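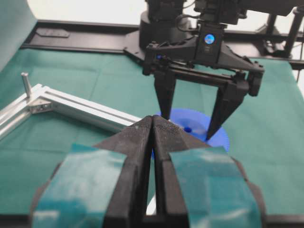 Wollwickler Borkameck, Handkurbel, mit Tischklemme

Preis: 138 Euro, Versand innerhalb Deutschlands inklusive
Lieferzeit: wenige Tage, wenn er im Regal steht, sonst bitte kurz nachfragen
Max. Knäuelgewicht: 310 Gramm
Passt an Tischplatten bis 59 Millimeter Stärke

Ich fange mal mit dem an, was mich jahrelang genervt hat. Man kauft sich einen wunderschönen Strang, handgefärbt, sündhaft teuer, trägt ihn nach Hause wie ein rohes Ei, und dann hängt er über der Stuhllehne und man wickelt und wickelt und irgendwann geht man ans Telefon und der Kater war schneller. Ich habe einmal einen ganzen Abend mit einem Strang Lacegarn auf dem Teppich gesessen und am Ende geschnitten. Geschnitten! Seitdem wickle ich mit Kurbel.

Den Borkameck habe ich bei Songül Ateş im Laden kennengelernt, die hatte ihn am Kassentisch festgeklemmt und jeder durfte mal. Ich durfte sehr oft. Vorher hatte ich einen kleinen Plastikwickler vom Wühltisch, der bei jedem dickeren Garn gesprungen ist und dabei klang wie eine Kaffeemühle mit Kieselsteinen drin. Für Sockenwolle in Hundertgrammsträngen reicht so einer, das will ich gar nicht schlechtreden, meine Schwester benutzt meinen alten immer noch. Aber sobald ich Pulloverwolle am Stück wickeln wollte (ich hasse Fäden vernähen, ich tue alles, um einen Knoten weniger zu haben), war Schluss.

Was kann er nun? Er macht Knäuel, die man von innen abstricken kann, flach oben, flach unten, so ein richtiger Käselaib. Die rollen nicht weg. Sie lassen sich stapeln, und wer mal meinen Wollschrank gesehen hat, weiß, dass das bei mir kein Luxus ist. Bei 310 Gramm ist Ende, und bitte glaubt mir das auch. Es geht mehr Garn drauf, klar, aber dann schleifen die äußeren Lagen am Fadenführer und man bekommt einen Wulst, der beim Stricken immer wieder nach unten rutscht.

Zum Garn: Alles von Lace bis Worsted läuft wunderbar. Bei sehr dickem Dochtgarn kurble ich langsam und nehme die Finger als Bremse dazu. Mohair geht, aber nur mit Geduld und nur in eine Richtung, zurückwickeln kann man vergessen. Einfach gedrehtes, ganz weiches Garn bekommt leicht zu viel Zug, das seht ihr daran, dass der fertige Laib sich anfühlt wie ein Tennisball. Dann einfach noch mal umwickeln, diesmal vom Knäuel aus der Mitte heraus, und schon liegt es lockerer. Das Umwickeln mache ich inzwischen bei fast allem. Cadi Harries, mit der ich montags stricke, findet das übertrieben, aber ihre Schultertücher haben auch manchmal so eine Stelle, wo die Maschen plötzlich enger werden, und dann guckt sie mich an und ich sage nichts.

Wie viel Lärm macht er? Abends auf dem Sofa neben jemandem, der Krimi schaut, geht es. Meiner surrt ein bisschen, mehr bei schnellem Kurbeln. Auf einem Glastisch wird es deutlich lauter, da lege ich einen Filzrest unter die Klemme. Ein gefalteter Topflappen tut es auch, nur verrutscht der gern.

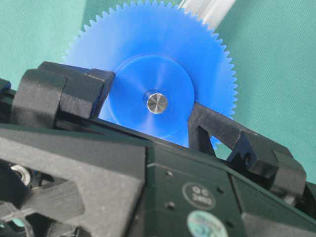

Pflege ist beim Wollwickler im Grunde Flusenbekämpfung. Jedes Garn verliert Fasern, Alpaka besonders, Angora sowieso, und die wandern genau dorthin, wo etwas ineinandergreift. Schaut euch mal so ein Zahnrad aus der Nähe an, wie das blaue hier, diese vielen kleinen spitzen Zähne am Rand dicht an dicht und in der Mitte die blanke Metallachse: Bei so feinen Zähnen reicht ein bisschen Filz in den Zwischenräumen, und die Kurbel fängt an zu rucken. Ich nehme einen trockenen, harten Pinsel (alter Borstenpinsel, auf Fingerbreite gekürzt) und gehe einmal ringsum, während ich mit der anderen Hand langsam drehe. Um die Achse wickelt sich gern ein einzelner langer Faden, den man kaum sieht, den hole ich mit der Pinzette heraus. Druckluft habe ich probiert, die bläst alles nur weiter nach innen.

Öl: sehr sparsam! Ein Tropfen Nähmaschinenöl auf die Kurbelwelle, und danach ein paar Umdrehungen mit einem Rest Putzgarn, das man hinterher wegwirft. Kein Salatöl, kein Fahrradfett. Ich hatte mal einen naturweißen Strang mit einem schönen grauen Streifen alle paar Meter, das war dann eben eine Mütze für den Garten.

Die Klemme möchte ich extra erwähnen, weil da die meisten Rückfragen kommen. Sie greift Platten bis 59 Millimeter, damit kommt man bei normalen Esstischen gut hin. Unsere alte Küchenplatte auf dem Bauernhof in Riltdale wäre zu dick gewesen, da hätte ich ein Brett anschrauben müssen. Messt bitte die Zarge mit, also diese Leiste unter der Platte! Hugo Boyer hat das nicht getan und stand dann mit dem Wickler in der Hand vor einem Tisch, an den man schlicht nichts anklemmen kann. Er wickelt jetzt am Bügelbrett. Geht auch, wackelt nur.

So wickle ich einen Strang, falls ihr es noch nie gemacht habt:

Strang aufdrehen, einmal kräftig ausschlagen, auf die Haspel legen (oder um zwei Stuhllehnen, oder um geduldige Unterarme). Erst jetzt die Abbindefäden durchschneiden, und vorher zählen, wie viele es sind. Ich vergesse immer einen.

Das Fadenende durch die Öse am Führungsarm, dann in den Schlitz oben am Kegel klemmen. Ein gutes Stück überstehen lassen, sonst verschwindet der Anfang in der Mitte und man zupft später einen halben Darm heraus.

Erst ganz langsam kurbeln, bis die erste Lage sitzt. Danach gleichmäßig. Schnell ist gar nicht so wichtig, gleichmäßig schon. Wenn es hakt, aufhören, nachsehen, nicht ziehen.

Am Schluss das Ende einmal um den Laib legen und unterstecken. Abheben am Kegel, dabei von unten schieben. Banderole drum, sonst weiß man in einem Jahr nicht mehr, was das mal für eine Farbe war (ich habe da eine ganze Kiste, ein Ratespiel für lange Winterabende).

Und die Haspel? Braucht man eine? Ich sage ja, irgendwann. Am Anfang habe ich Kaan Akyol mit erhobenen Armen auf den Küchenhocker gesetzt, das ging für zwei Stränge gut, beim dritten hatte er plötzlich etwas Dringendes im Keller zu tun. Ich habe jetzt eine Schirmhaspel von Gündoğdu, die klappt klein zusammen und hängt hinter der Tür. Sie gehört nicht zum Lieferumfang, aber ich bestelle sie gern mit, schreibt es einfach dazu. Die Stellung der Haspel macht übrigens viel aus: gut einen Meter Abstand zum Wickler, gleiche Höhe, und der Faden soll gerade auf die Öse zulaufen. Steht sie zu nah, springt der Faden über den Rand und wickelt sich um das Untergestell. Fragt nicht, wie ich darauf gekommen bin.

Vergleich mit dem Privo, danach werde ich auch dauernd gefragt: Der Privo ist kleiner und leichter, und er passt in die Projekttasche. Für Reisen oder Strickwochenenden würde ich ihn nehmen. Große Knäuel mag er nicht, und die Kurbel ist mir für meine Hände zu kurz, nach dem fünften Strang merke ich das im Handgelenk. Brock Dhillon färbt selbst und wickelt an Markttagen für seine Kundschaft im Akkord, der hat beide und schleppt trotzdem immer den Borkameck mit.

Im Karton liegen: der Wickler, die Klemme mit Flügelschraube, die Kurbel (wird nur aufgesteckt, bitte bis zum Klick), ein Ersatzgummi für den Kegel und ein Faltblatt, auf dem die Zeichnung vom Einfädeln leider spiegelverkehrt gedruckt ist. Richtet euch nach dem, was ich oben geschrieben habe.

Wer unsicher ist, kommt vorbei und probiert. Bringt einen eigenen Strang mit, am besten einen schwierigen, mit dem braven Vorführgarn sieht jeder Wickler gut aus. Kaffee steht auf dem Fensterbrett, der Hund ist freundlich, frisst aber Stricknadeln aus Bambus. Zurücknehmen tue ich den Wickler innerhalb von 8 Wochen, auch benutzt, nur bitte ausgepinselt und ohne Angora in den Zähnen.

Ersatzteile habe ich meistens da, vor allem Klemmschrauben und Kurbeln. Schickt mir ein Foto vom kaputten Teil, dann suche ich es heraus, das geht schneller als jede Teilenummer. Den Fadenführer kann man bei Bedarf vorsichtig nachbiegen, wenn das Knäuel oben breiter wird als unten: ein klein wenig nach unten, probewickeln, noch mal schauen.

Kontakt | Versand und Rückgabe | Impressum | © 2018 Wollstube Riltdale | Nach oben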